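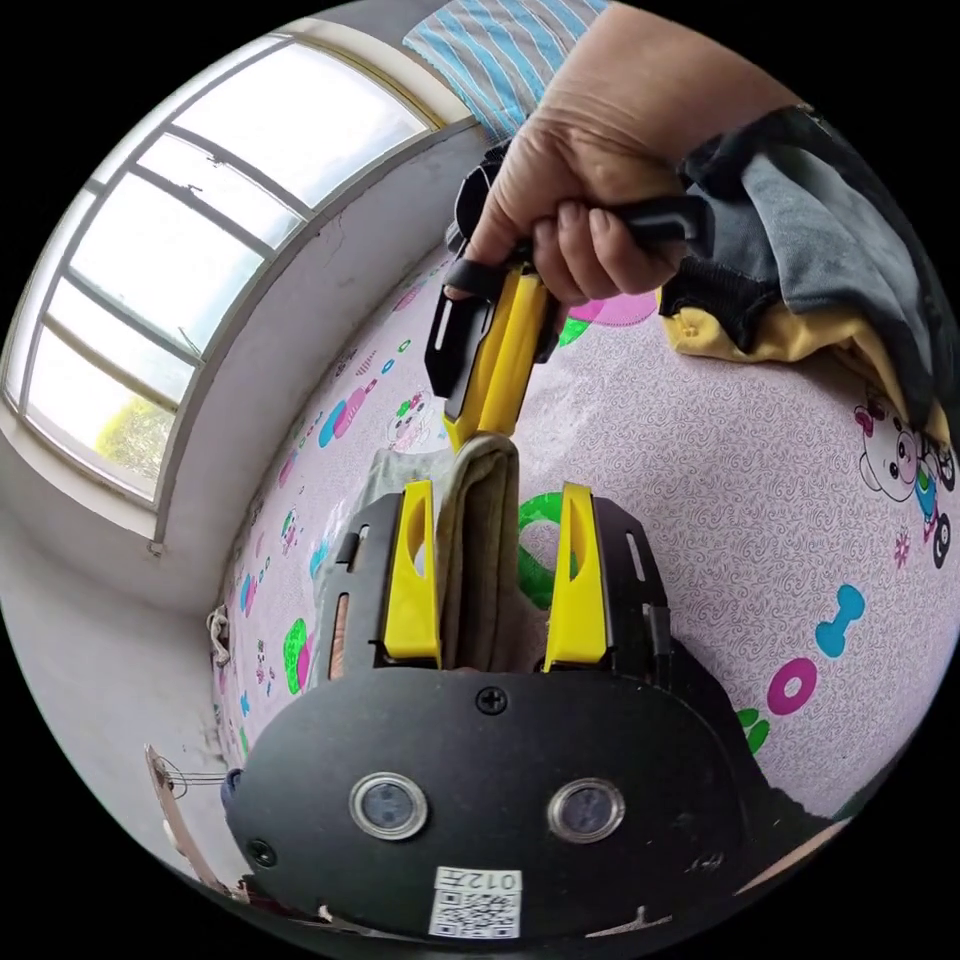 Staddale Washed Napkins, Oat

I have been using cloth napkins every day for years now, and these are the ones I keep buying again. The Staddale is a plain square linen napkin, washed before it's sewn and washed again after, so it arrives already soft and a little rumpled. If you've only met linen as the stiff white stuff at weddings, you are in for a nice surprise!

The cloth comes from the Hirkico mill, and it's a medium weight. That was a hard thing to get right. A light linen looks lovely folded on a plate but gives up the minute somebody spills gravy, and a heavy one feels like wiping your mouth with a tote bag. This one sits in between – it holds a fold on its own, it soaks up a spill fast, and it still dries on a rack overnight.

Oat is the color we sell most of. It's the natural shade of the flax with a touch of warmth to it, and it hides tea very well (coffee, less so). We tried a bright white in April and it was pretty, but it showed everything, and I ended up using mine for dusting.

Details

Size: 37 cm square, hemmed
Material: 100% linen, no coating or finish
Corners: mitered, double stitched
Sold as: set of four, or singly if you need to make up a number
Item number: 341
Colors: Oat, Slate, Damano Blue

About the hems

Pejman Hashemi does our sewing patterns and he is very particular about corners. A mitered corner takes longer than a plain folded one, but it lies flat, and you don't get that hard little lump that never irons out. The thread is cotton, in the same shade as the cloth. We used to use polyester and it outlasted the linen, which sounds great until you see the edges pucker after a hot wash.

Washing

Wash them warm with whatever else is going in. Skip the fabric softener, it coats the fibers and they stop soaking things up. They'll shrink a tiny bit more in the first couple of washes, mostly in one direction, and then they stop. I pull mine square while they're damp and never iron them. If you do like a crisp napkin, iron them damp on the back and fold right away.

Oil stains: rub in plain dish soap before washing. Red wine: cold water first, as soon as you can get up from the table. Turmeric: hang it in the sun for a few days and hope.

Folding

For everyday I do the simple one, in half and in half again, then over once more so the fold faces up. They stack neatly in a drawer that way and you can grab one by the top. The Ó Dubhghaill napkin rings fit these nicely without crushing them.

The set of four is $54. A set of four with the matching table runner is $73. Slate is back in stock as of June 3, 2023, and Damano Blue should follow once the dye lot is finished.

Comments

Colm Ó Riain
Bought two sets last year and they're softer now than when they came. One has a small pull in it from a fork but it hasn't spread. Any chance of a bigger dinner size?

marta_k
Is the blue a real navy or more of a denim? Hard to tell on my screen.

Reply from the shop
More denim, Marta! It fades a little too. Colm, a dinner size is on the cutting table, we're still arguing over the width.

tessline
The dish soap trick got salad dressing out of mine. Thank you!!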